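Our house rules for hand-held gripper work, version 7

I've been promising to write this up since June, and a couple of you have asked what our rules look like these days, so I've made a big pot of tea and here we go. For anyone new: I look after the recording sessions on a project called Bivwood, where people work through everyday table jobs with a gripper in each hand and the recordings go towards training robot arms. Bags, trays, packets, that sort of thing. It's lovely work when it goes well and very dull to put right when it doesn't.

Our first rulebook ran to 13 pages. I wrote most of it, so I can be rude about it – it was awful. It had a whole page on labelling cables and a single line on what to do if you drop something! The current one fits on two sides of paper and people do read it, mostly because it's stuck up next to the kettle.

Rule one is about the start. Both grippers up over the table, jaws clear of everything, and hold still for a count of two before you touch a thing. It feels silly the first few times (I still feel silly doing it) but it gives whoever trims the recordings a clean place to cut, and it gives you a moment to look at what's in front of you.

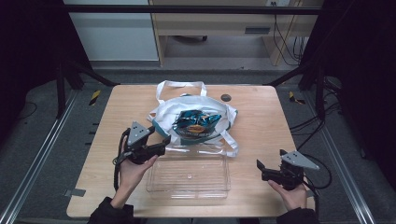
Both grippers over the table, with the tote bag and the clear tray.

Rule two is that the packet stays sealed or stays open for the whole batch. We had a terrible muddle over this at Tenport, where half the batch had been done with a fresh packet and the other half with one somebody had been snacking from. A half-empty crisp packet behaves completely differently when you squeeze it, and the notes didn't say which was which. We ended up going back through 116 recordings by hand. Never again, please.

Rule three is my favourite and it gets the most grumbling: don't tidy. If the bag slumps over, or a handle flops somewhere awkward, leave it and work with it. Real bags slump! People want to reach in and straighten things and I completely understand the urge, but a neat table every single time teaches the robot that tables are always neat.

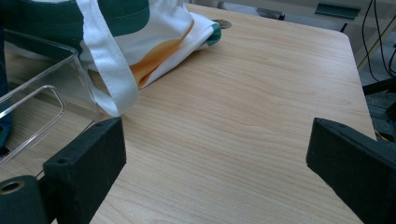
Do you have to start again if you drop something?
Keep going, pick it up with the gripper if you can reach it safely, and write "drop" in the notes. Only stop if it has gone on the floor or someone might tread on it.

I get asked that one more than anything else, so it's now in bold on the sheet.

Rule four covers how hard you squeeze. We used to say "gently", which meant something different to every person who read it. The wording now is "close until it holds, then stop", and I pinched that from a set of notes the Allari lot passed round. It works well for soft things. With crisps you find out pretty quickly if you've got it wrong, because you can hear them go, and it's a good idea to practise on a packet you don't mind crushing before you record anything.

The same rule has a bit about coming in towards the packet slowly, and 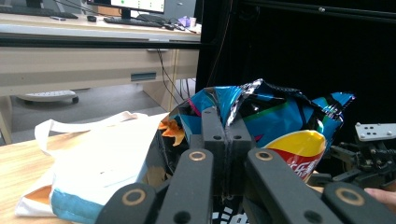 pausing for a moment just before you close, so there's a clear gap between reaching and gripping. New people tend to swoop. I swooped for weeks. If you watch your own recordings back you'll spot it straight away, and I do ask everyone to watch a few of theirs at the end of the first morning.

Rule five is breaks. Your wrists get tired long before you notice, and tired wrists make wobbly recordings. Put both grippers down, walk about, have a biscuit. We don't let anyone skip this, me included, and I'm the worst for it.

The bit I'm still not happy with is the notes sheet. We've been using the Hämmerli layout, which is fine for hard objects but has nowhere sensible to write "packet a bit squashed already". I've been scribbling it in the margin and then failing to read my own writing. If you've got a form that copes with soft things, do leave a comment, and I'll put whatever we settle on into version 8.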